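Paquette Street Tenants Association
Minutes, regular meeting, October 24, 2024
Laundry room, Salarura building. Start was late, door code had been changed again.

Quorum: yes. Agenda approved with one change, heat moved to the top.

1. Heat
Back side of the building still cold in the mornings. Top floor worst. Management says boiler was serviced by Foltlow and is "within range." Members want to know what range. Motion to ask for the service report in writing, plus the thermostat settings for the hallway zones. Passed, no one against.
Members asked to keep a log - date, time, room temp, which room. Sheets are by the mailboxes. Please write so it can be read. Last winters log was half useless for this reason.
Space heaters: reminder not to run them off extension cords. Two breakers tripped last week, both on the same line.

2. Minutes of last meeting
Approved. Correction: the bike rack was tabled, not voted down.

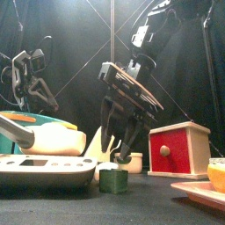
3. Money
Balance is $2,002. Out since last meeting: copies, stamps, new lock for the bulletin board. Question about whether the lock needed to cost what it did. Receipt was passed around. Moved on.
Dues stay at $5 a month. Proposal to raise to $8 got some talk but no motion. People on fixed income should not have to explain themselves to be let off dues, that is already in the bylaws, section 2. Will be printed on the dues envelope so it's clear.

4. Trash and recycling
Jakance has changed pickup to early morning. Bins need to be out the night before. Lids shut - raccoons. Cardboard must be broken down or they leave the whole bin, this has happened.
Mattress behind the side stairs still there. Management says call the city, city says call managment. Letter to both, same letter, each copied on it.
Discussion of a camera for the bin area. Mixed. Cost unknown, also some people don't want it pointing at their windows. Not pursued for now.

5. Front steps
Handrail is loose on the left going up. Reported in writing, no answer. Agreed to report again with photos and ask for a repair date before first snow. If no date by next meeting, call the inspector. Someone asked why wait. Vote on calling now: failed, close. Stays as above.

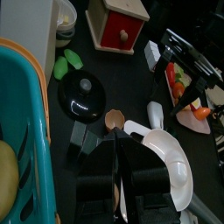 6. Laundry
Dryer nearest the window takes coins and does not heat. Out of order sign keeps getting taken down. New sign to be taped on all sides. Refunds - the number on the machine is dead, the working one is on the bulletin board.
Hours: request to open earlier on weekends. First floor tenants objected, noise through the wall. Left as is.

7. Holiday potluck
December, date to be set once we know if the lobby will be painted. Sign-up sheet going around. Label anything with nuts. Need a second folding table and a coffee urn, the old urn leaks at the spigot.

8. Open floor
- Packages left outside the inner door. Ask drivers to buzz.
- Somebody's smoke alarm chirping on 3 for days. Batteries are available, just ask.
- Bike rack back on agenda for next time.
- Lease renewal letters: do not sign the parking page untill we hear back from the legal clinic.

Adjourned. Chairs back in the storage closet please, not the hall.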